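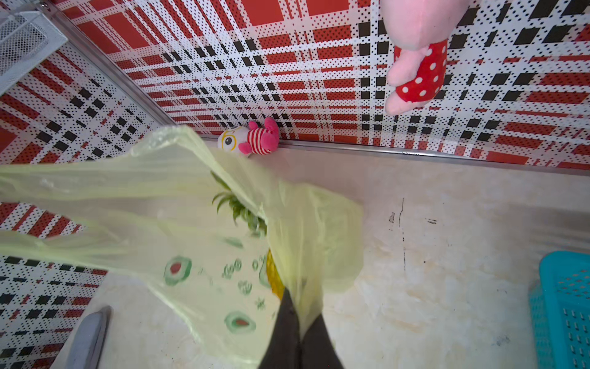

Sidum: Finding and Holding a Plastic Bag with Two Arms
Final project report, Grasby Robotics Course
Posted June 14, 2026
14 shares | 3 comments

1. What we set out to do

Our project was the software for one household task: take a pineapple out of a thin plastic bag with two robot arms and put it in a basket. We called the software Sidum. The arms and the low-level motor control were already working when we started in December, so our part was perception, the grasp planner and the program that decides which arm does what next.

The fruit turned out to be the easy half. A pineapple is stiff and it has a crown that shows up well in a color image. The bag has no fixed shape, you can see through it, and every time an arm touches it the old estimate of its outline is wrong. Most of this report is about the bag.

2. Perception

Sidum uses the camera above the workspace and the camera on each wrist. We labeled 3,000 images by hand and trained a segmentation model with four classes: bag, pineapple, basket and gripper. Everything else is background.

The first model did badly on the bag. With a red, white and black plaid behind it, the pattern came through the thin plastic and the model cut the bag into pieces along the squares. Two changes helped. We added random brightness and blur during training, and we labeled the see-through handle loops as bag even where we could barely see the edge ourselves. Before that, each of us had drawn the handles a different way.

We also stopped trusting any single image. The mask that goes to the planner is a vote over the last 8 frames. It adds a short delay, but the bag outline no longer flickers.

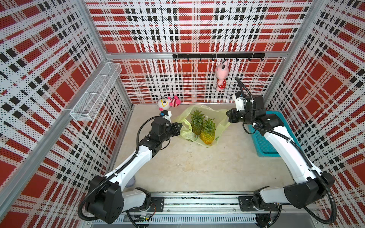 Figure 1. The two arms over an open bag with two pineapples, basket at right.

3. Planning

The planner is built on Skarus, which handles joint limits and collision checks for both arms. We wrote a layer on top that proposes grasps. For the bag it looks for places where the mask gets narrow, such as the neck or a handle, and ranks 5 candidates by how far they are from the fruit. For a pineapple it fits a long axis to the mask and approaches the body from the side, below the crown.

One arm is given the role "hold" and the other the role "pick." At first we always made the left arm hold. This failed when the bag neck was closer to the basket side, and the arms then blocked each other until Skarus gave up with a timeout. Now the roles are chosen at the start of each attempt by the shorter total path. It is a simple rule and there are layouts where it picks the wrong one.

Soft objects are left out of the collision check completely. If the bag is treated as solid, no grasp on it is ever allowed.

4. The wrist view problem

The overhead camera gives the rough position and the wrist camera corrects the last part of the approach. This works until the gripper is close. Then the plastic fills most of the wrist image and the correction becomes noise.

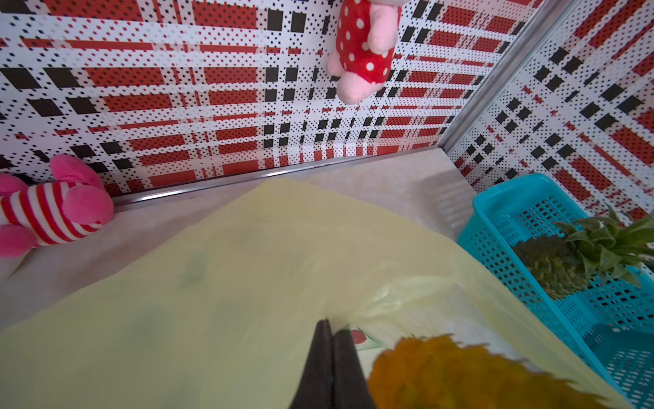
We tried three fixes for this. Lowering the weight of the wrist camera as the bag area grows was the only one we kept. When more than 60 percent of the wrist image is labeled as bag, Sidum freezes the target and finishes the move on the last good estimate. It sounds crude, but it did better than a learned correction that took us several weeks to write.

The gripper opening tells us a little about whether a grasp worked. With one layer of plastic between the fingers the reading is almost the same as fully closed, so we could not use it for the bag. We used it for the pineapple only.

5. Results and what is missing

With a single pineapple and the bag mouth open, Sidum finished the task in most attempts. With two pineapples it often chose a grasp on the front one that dragged the bag along with it. The most common failure in both cases was the neck slipping out of the holding gripper.

Closed bags are not handled. When the handles are tied, the planner still finds narrow places in the mask and ranks them, but there is no step for opening a knot. We would want a separate "closed" label and a check before any arm moves. Sidum does not have one today, and it will start an attempt it cannot finish.

The code for the mask voting and the role choice is in the Văduva folder on the course server, with the training settings we used for the last model. The labeling notes are in there too and should be read before adding more images.

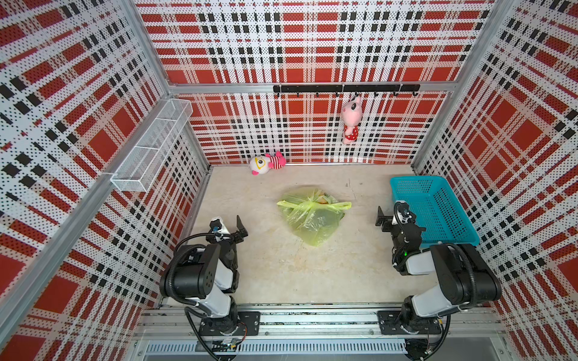

Anonymous
Could you get the "closed" label for free from the mask you already have? On a similar task we measured the shape of the opening over time, and if no opening showed up after a small pull on one handle, we called the bag closed. No new labels needed. It was slow, though.
Reply | 2 likes

Project team
We talked about a test pull but ran out of time. The handle mask is probably good enough for it now.
Reply | 0 likes

Anonymous
How do you recover when the neck slips in the middle of a pick? Does it go all the way back to the start or keep the roles it had?
Reply | 1 like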